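Reading time: 2 min

Two small servers in a cupboard, is liquid cooling sensible?

Benedek Illés
Hello all. We are a small office with one storage cupboard, and inside are two servers which run Fistura for our file backups. Since January the fans are very loud and the room beside it is where people take calls. The cupboard reaches 80 per cent fan speed already in the morning. A seller offered me a closed liquid cooling kit from Pundo. Is it sensible for such a small load, or should I move everything to a hosted rack? I have no experience with liquids near electronics, so please explain simply.
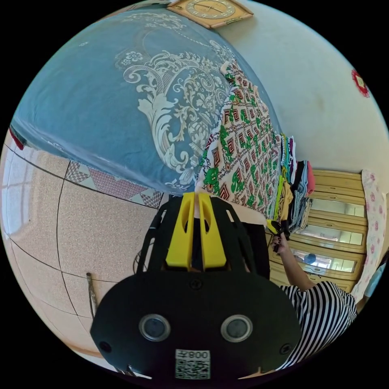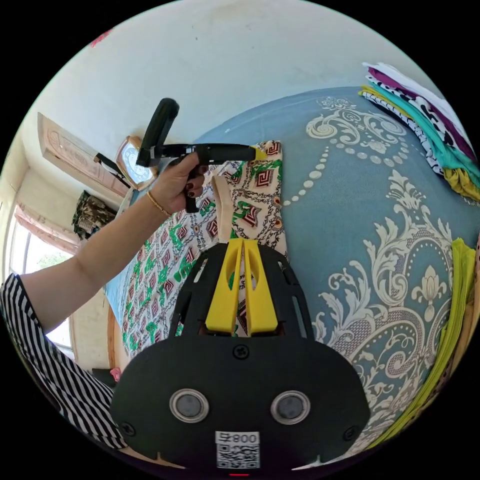
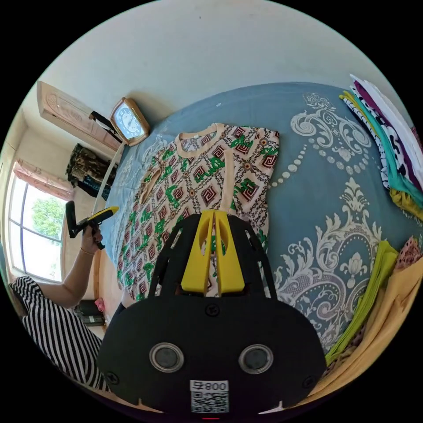
In the last one, the short-sleeved top with the diamond pattern, laid on the bed.

Lachlan Cosgrove
Don't do it mate. Hosted rack, done.

Ha-neul Shim
I would first check the air. Does the cupboard door have an opening at the bottom and another at the top? Ours had none, and the servers were breathing their own warm air. We cut two vents and the fans became quiet enough for calls. The liquid kit moves the heat out of the case, but it stays in the same cupboard if the radiator is also inside. Please ask the seller where the radiator will stand. If he can't answer, keep your money. Also look in the BIOS at the fan profile, after a firmware update it is sometimes set to maximum.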